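Microfiber cloth leaving lint after washing, normal?
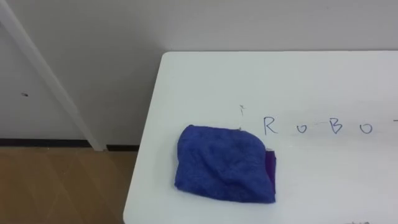
1 min read · 774 views

Talha Paracha
Washed my blue one Thursday with the bath towels, now it leaves fuzz on every window. Hot wash, fabric softener, dryer on high. Is it ruined or can I save it? Dont want to buy more if I can help it.

barville_deb
Softener is the problem — it coats the fibers. Soak in warm water with a little white vinegar, rinse, wash again alone. No softener, low heat. Might take 2 rounds. And keep it away from towels, it grabs all thier lint.

mabuza77
just use newspaper

Plunden
Agree on the vinegar. Air dry if you can. High heat can melt the fibers and then it's only good for the garage.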